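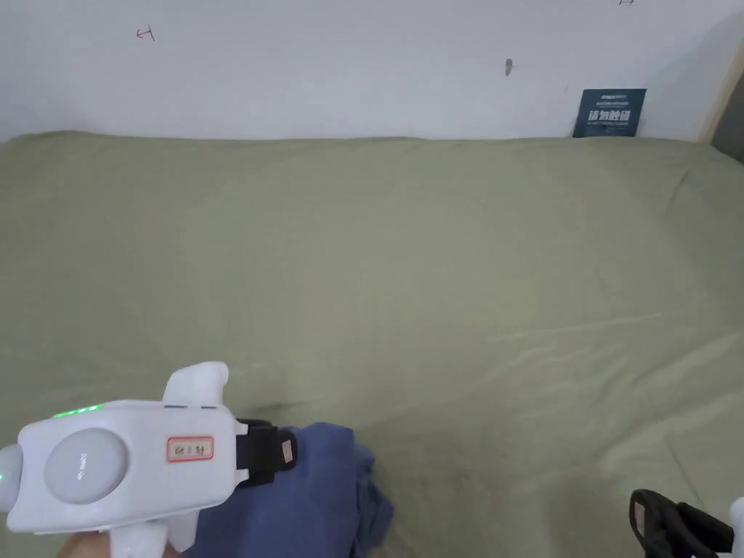

**Margit Gulyás:** With respect, I must disagree with the proposal to stop ironing flat sheets at Skonanent. A green sheet shows every wrinkle, and guests see the bed before anything else.

**Yeison Mosquera** wrote:
> The laundry pressed 304 sheets in May. Pulling the sheet tight by hand is sufficient for ordinary rooms.

Sufficient for whom? The long diagonal creases remain after pulling, particularly on the side nearest the light.

**Pauline Greenwood:** The housekeeping guide permits either method. Please also note that walls behind the beds are to be wiped at each full change. Scuffs and pen marks should be reported to Maintenance.

**Yeison Mosquera:** Noted. I maintain my position on ironing. We have 14 staff and 68 beds.

**Wanda Szewczyk:** May I ask whether the "please do not touch" signs stay up once a bed is made?

**Pauline Greenwood:** They remain until the room has been inspected.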